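Testers wanted for cleaning brushes, soaps and the claims on their labels

Folska is looking for six home testers and one part-time test lead. We review cleaning supplies for people who are tired of reading that everything is tough on dirt and gentle on surfaces. We doubt most of it. If you do too, keep reading.

The first round starts with Mota, a bottle brush with a bendable neck that is sold as reaching every corner. Maybe it does. The last one we tried left a ring of old coffee in a travel mug and shed bristles into the sink – and it had glowing reviews. After that comes Sestia, a powder that supposedly removes label glue without scrubbing.

Testers work at home for four weeks and get up to 29 items to wash and write up. Pay is $780 for the full set, and you keep the brushes, for whatever they turn out to be worth. We don't pay for praise, and we don't print "works great" without a reason behind it.

The test lead works from our room in Tadulholm and reports to Leilani Ambrose. You should write plainly and be hard to impress. Lab experience is fine but we won't be dazzled by it.
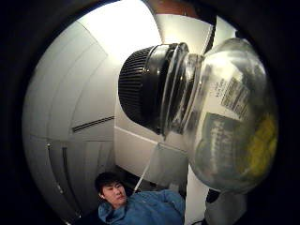
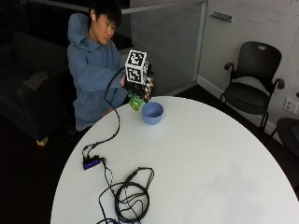
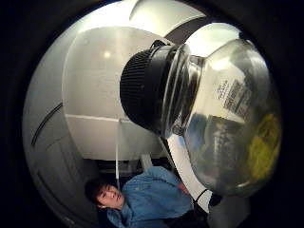

To apply, send Urs Ammann one page on a cleaning product that let you down. Tell us what the package promised, what you did with it and what you got. Skip the cover letter – we've read enough about passion. Please say whether your water is hard or soft, and whether you own a dishwasher.

Applications close 2022-12-14. Vy Lại answers questions about pay and shipping.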